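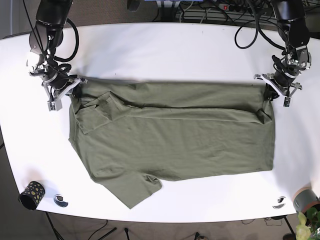 Uka changes its T-shirt fold ahead of Buvulmont order

WIVMONT - Uka, the plain T-shirt shop on Gallardo Street, has changed the way it folds its stock and will use the new fold on every shirt it sells from December. The first large order to go out that way is 672 short-sleeved shirts for the Buvulmont winter run.

The shop used to fold its shirts in thirds lengthwise and then once across, which gave a tall, narrow packet. The new fold is wider and flatter. It starts with the shirt lying sideways on the table, and the long edges are brought in before the shirt is closed up from hem to collar.

Owner Mutua Chege said the old packets looked fine on the shelf but did not travel well. Shirts at the bottom of a carton arrived with a hard line down the chest, and customers who bought them for events had to iron them first.

"People were getting them out on the morning they needed them," Chege said. "They had a crease right where the printing goes. We had a few of those come back to us last winter and I didn't want to do it again this year."

Cartons for the Buvulmont order hold 96 shirts each, so the whole order fills seven. Under the old fold the same cartons bulged in the middle and had to be taped twice. Chege said a trial carton packed with the new fold closed with a single strip of tape and stacked level.

The shirts come in five sizes. Small and medium share one packet width, and large and the two sizes above it share another. Chege said that was settled after a week of trying different widths, including one that was too wide for the paper bands the shop already had in the back.

"I have a lot of those bands," he said. "I wasn't going to throw them out over half an inch."

Folding is done on a white table in a carpeted room. Chege said the surface matters more than people expect. A light table makes lint and loose thread easy to see on dark shirts, and it shows up a crooked hem at once. The rounded corners also help, he said, as the shop's old pine table had a rough corner that snagged knit fabric.
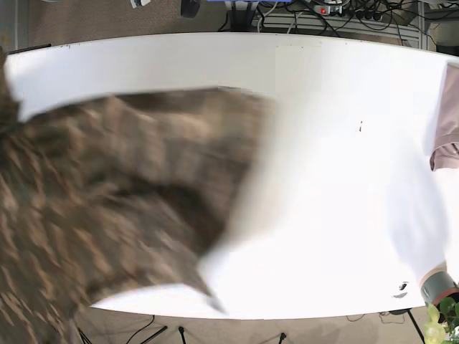

A tabby cat on the move at the folding table.

The room has one rule that was in place before the new fold came in: finished packets go straight into a lidded bin and are not left out in stacks. Chege said pet hair on a dark shirt takes longer to remove than the shirt takes to fold. There is a lint roller on a hook by the door, and each packet is checked on both sides before the lid goes down.

Pale shirts are folded first in the day and dark ones last. The table is wiped between colors with a dry cloth. A damp cloth was tried, but it left the surface tacky enough to drag at the fabric and pull the side folds out of line.

Chege described the fold in the same order he gives it to new staff. The shirt is laid flat with the front facing down and the collar to the left. The fabric is smoothed from the middle outward, with most of the attention on the lower half, where wrinkles tend to collect. The far edge is straightened by its two corners, the one near the shoulder and the one at the hem, so that it runs parallel to the table edge.

The first sleeve is then turned in over the back of the shirt. Chege said this is the step most people rush. If the sleeve is turned in at a bad angle the side fold sits on top of a lump, and the packet will rock when it is put down.

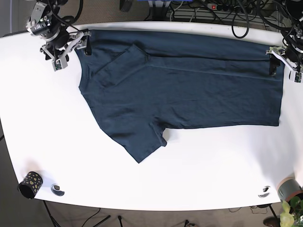 The side of the shirt follows the sleeve, and the same two steps are repeated for the other side. What is left is a long strip with the collar at one end and the hem at the other. The strip is folded from the hem, stopping a little short of the collar, and then once more. The packet is turned over so the neckline is on top, and the band goes on last.

Chege said he does not time anyone on it. He would sooner have a shirt opened up and started over than have a bad one banded and hidden in the carton.

Navy and olive make up most of the Buvulmont order, with a smaller number in pale mint. The mint shirts are a lighter knit and behave differently on the table. They slip more, and the side folds need a hand kept on them until the packet is closed. Chege said the lighter knit also tends to show finger marks if it has just been steamed, so those shirts are left to cool on a rail first.

The order was placed in the fall after the organizers' previous supplier stopped carrying the olive. Runners pick up a shirt with their number on the evening before the run. The organizers had asked for packets that could be stood on edge in a tray, like file folders, so that the person handing them out could read the size on the band and pull one without disturbing the rest.

That request is part of what led to the change. The narrow packets fell over when a few had been taken from the tray. The flatter ones lean on each other and stay up. Chege took 2 trays of samples to Buvulmont to show the organizers, one in each fold, and left them with the second.

Sizes will be printed on the bands in larger type than before. The band for each size has its own colored stripe, which Chege said was for his own benefit as much as the customer's, after a batch of mediums went into a carton of larges earlier in the year.

Shoppers at the Gallardo Street counter will see the new packets on the shelves as old stock sells through. Prices are not changing. Anyone who prefers the narrow packet for a drawer or a suitcase can ask for it at the counter, and staff will refold the shirt while the customer waits.

The shelves have had to be adjusted. The wider packets did not fit three across, so the shop has moved its uprights and now puts two packets side by side with a gap between them. Chege said the shelf looks less full but that people have stopped pulling a whole pile down to reach the bottom one.

Some regular customers have asked to be shown the fold. Chege has been doing that at the counter when the shop is quiet, which is usually before 11 a.m. He asks people to bring a shirt of their own, clean and dry, and preferably one without a large print, as heavy prints crack if they are folded across the middle. He has no plans to make a class of it.

The seven cartons for Buvulmont will be collected from the side door on Gallardo Street. Parking there will be limited while they are loaded, and the shop asks drivers to use the lot behind the bakery that morning. The counter will open at its normal time.

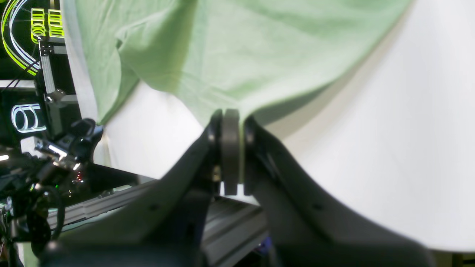 Does the new fold work for long-sleeved shirts?

It works for most of them, with one extra step. Each sleeve is turned in and then doubled back down toward the hem before the side is folded over it. Thick sweatshirts are better left in the old fold, and Uka will go on selling its sweatshirts that way.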